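Home Guides Support Contact

Okel Dehumidifier: Set-up Guide
Section 2: Placing the unit and first use
Updated January, by Tekle Admasu

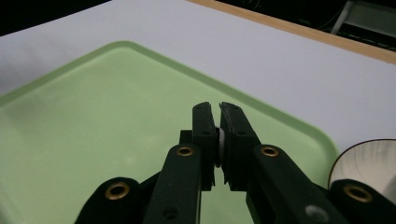 Where should the dehumidifier stand?
On a firm, level floor near the middle of the dampest room, with the air outlet facing into the open part of the room.

Before you start

Take off all the packing tape and lift out the foam block under the water tank. Stand the unit upright for 2 hours before plugging it in. If it was carried or stored on its side, leave it overnight.

Placing the unit

1. Choose a spot with at least 500 mm of clear space in front of the air outlet and 400 mm above the top panel.
2. Keep the back grille away from curtains, bedding and hanging clothes.
3. Turn the unit by its side handles. Do not drag it by the cable.
4. Press down gently on each corner. If the unit rocks, move it to a flatter piece of floor.

Note: On thick carpet, put a flat board under the feet. The castors sink in otherwise and the tank may not slide out cleanly.

Fitting the tank

5. Check that the float inside the tank moves up and down freely.
6. Slide the tank in until it clicks. The tank light goes out when it is seated.
7. If the light stays on, take the tank out, turn the float the right way up and try again.

Caution: Never run the unit with the float removed. The tank will overflow.

First use

8. Plug straight into a wall socket. Do not use an extension lead.
9. Close the windows and outside doors.
10. Press Power, then press Mode until Auto is lit.
11. Leave the fan on High for the first day, then change to Low if the noise is a nuisance.

The compressor starts a few minutes after the fan — this delay is normal and also applies each time the tank is emptied. A faint gurgle after switching off is normal too.

Using the drain hose

The hose is sold separately under the name Ferri. Push it fully onto the spout at the back and run it downhill all the way to the drain. A loop or a raised section will send the water back into the tank. Check the joint for drips after an hour.

Caution: Empty the tank before moving the unit, even to the next room. Switch off and unplug before cleaning the filter (see Section 3).

Checked by Elie Hakim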